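Flakaveo: a collection of ceasefire and truce statements

October, by the Flakaveo maintainers

Flakaveo is a text collection of public statements about ceasefires, truces and pauses in fighting. It was made for people who study how such agreements are announced, and how the same agreement is told by each side. The texts come from government press offices, from armed groups and from mediators. News articles are not included, only the statements themselves.

The work started at Hegedűs, a small reading group on conflict language, and moved later to Diltel, where the files are now kept. The annotation tool is called Trenon. You do not need Trenon to read the data, but the label names come from it and some of them look strange without the guide.

What is in one record

Every record has the full text of the statement, the side that issued it, the month of issue, the original language and, where we have it, an English translation. There is also a field named "terms", with the conditions copied word for word from the statement. If a statement gives a length for the pause, it is in the field "duration", in hours. The shortest pause in the present version is 2 hours and the longest one with a fixed end is 60 days, so please be careful when you draw a chart. An agreement without a fixed end has the value "open". An empty field means that the statement does not speak about the length.
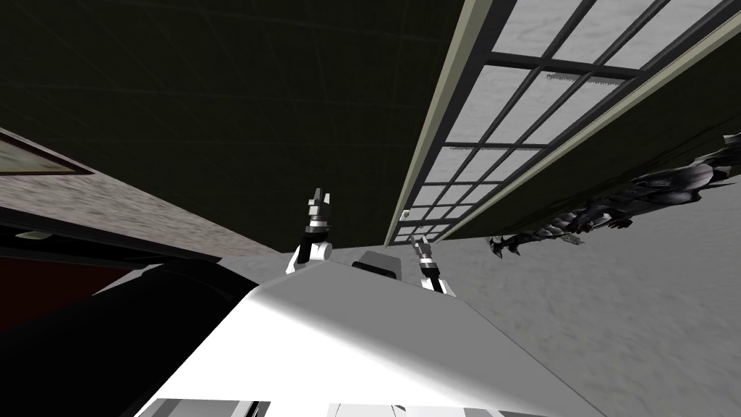

Labels are given to each sentence, and there are five of them: commitment, condition, accusation, thanks and other. The most difficult border is between commitment and condition. "We will stop our operation when the other side withdraws" is a condition in our guide, even if the newspapers of the next day call it a promise. Point of view changes a lot in these texts. For this reason we ask you to load the statements of one agreement together, with the field "agreement_id", before you compare the labels.

How the labels were made

Four annotators read the texts. Each statement was read by two of them, separately, and then they discussed the sentences where they did not agree. The first labels are kept in the folder "before_discussion". We think this folder is useful, and we regret that we did not keep it in the first version.

Translations were made by the annotators. They are close to the original and sometimes not beautiful. Official translations, when they exist, are in a separate field and were not corrected by us, also when we found a mistake.

Known problems

Nearly 60 statements have only the month and not the exact day. Spoken statements are fewer than written ones. Groups that publish only by radio are almost absent, and we have no good solution for this. The label "thanks" was used too freely in the oldest part of the collection, where it covers also polite greetings.

Please do not use the collection to decide who broke an agreement. It has no information about events on the ground.

Changes in this version

The name of the issuing side is now written the same way in all files. Duplicate statements were removed. The field "mediator" accepts more than one value.

Comments

reader_k: Is "humanitarian pause" counted as a ceasefire here? I could not find it in the guide.

maintainer: Yes, it is included. The exact wording is in the field "type". We will add a line in the guide.

ostrava_m: The file with the translations does not open in my old spreadsheet program, the accents are broken. It works after I choose UTF-8 by hand.

pl_reader: Thank you for keeping the labels before discussion, I use them for my thesis.

This site uses cookies to remember your language. By continuing to read you accept them. Cookie settings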